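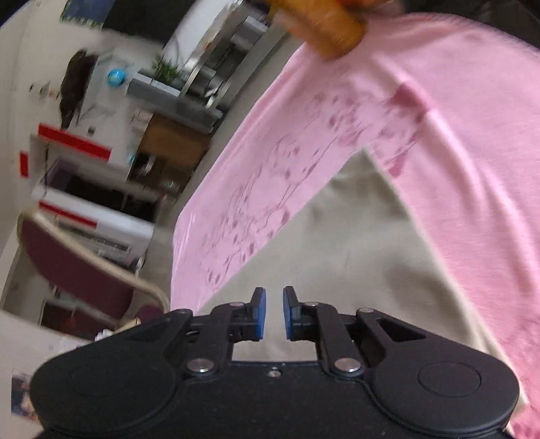 Nayara reckons nobody under thirty folds anything any more, so why would we write a whole report on it. Fair question, she put it in the comments on our draft and we left it there as our starting point.

Project report – Folding, hanging and sorting long-sleeved clothes in shared houses
Group: Genji Sakai, Nayara Holanda
Unit: Household Work and Design, second submission

What we set out to do

Find out where the time goes when you put away a load of washing. Not the washing itself. The bit after, when it's all in a pile on the bed or the couch and you have to decide what gets folded, what gets hung and what goes over the back of a chair till next week. Long sleeves were the focus as everyone in our first round of interviews complained about them. T-shirts got no complaints. Sheets got plenty but sheets are a different project (see Pramcombe group, they have fitted sheets).

The light pink top with the darker pink flower and petal print ended up being our main test garment. Long sleeves, soft folds, and a print, so it gave us a bit of everything. Tests were done over a pale cloth surface, beige. In the first plan we had a dark one but the first people to try it said fluff everywhere, so changed.

Method

27 people took part, mostly from the Ellero residence plus a few from the share houses on the Brollum side. Each person did the same top 3 times:

– flat fold, sleeves in behind, halves
– roll, sleeves crossed first
– onto a hanger, buttons or no buttons

Timed with a phone. Start when the garment is picked up, stop when the person lets go and says done. We didn't correct anyone. If they did it badly it still counted, the point was how people really do it at home.

After each one they gave a score out of 5 for how annoying it was. Five is most annoying, which we should of written on the sheet in bigger letters, as two people clearly did it backwards. Those two scores are out. Their times stayed in.

What happened

Roll was quickest for nearly everyone. Flat fold slowest and also the neatest. Hanger sat in the middle for time but scored worst for annoyance, and that surprised Genji, who had bet on the flat fold.

Main trouble with the flat fold was finding the second sleeve. People pick the top up by whatever comes to hand, it hangs on a slant, one sleeve swings down free and the other is stuck somewhere in the folds. Then they shake it. Sometimes shaking fixed it, more often the body twisted as well and they laid it down and started again. The people who grabbed both shoulders first time hardly ever had to restart. We have this down as the most useful finding in the report.

The print helped a little. Several people said they used the pattern to tell front from back without looking for the label. We didn't run a plain top so can't say how much it helped. Should have. On the list for November.

Hanger problems: neck opening slides off one side, sleeves inside out at the cuff, hangers tangled together before you even begin. One participant just quit and put it on a hook. Recorded as a hook.

Costs

Small. Budget was up to 3,000 for the whole unit and we barely touched it. Hangers from Sales, the cloth, printing, biscuits for participants. Receipts are in the folder, except the biscuits, which Nayara paid for and is still waiting on.

Things that went wrong

Room was double booked for the second session so we started late and the last few people were rushed. Their times are quicker than the rest and we don't think it's skill. Marked with a star in the table.

Left-handed people – didn't ask. Only noticed when someone complained that the instruction card had the sleeves the wrong way round for her.

Also the top got softer and more creased the longer the day went on, everyone handling the same one. Later people had a harder garment to fold than the early ones, probably. Next time we rotate between a few the same size.

For the next round

Plain top and printed top side by side. Ask about handedness. Pick-up position gets its own column so we can compare shoulders, hem, and middle properly instead of going from notes. Nayara wants kids' clothes in as well, Genji says no, too many sizes. To be argued.

Table of times and the scoring sheet are attached at the back. Page numbers are off by one after the apendix, sorry, ran out of time before the upload closed.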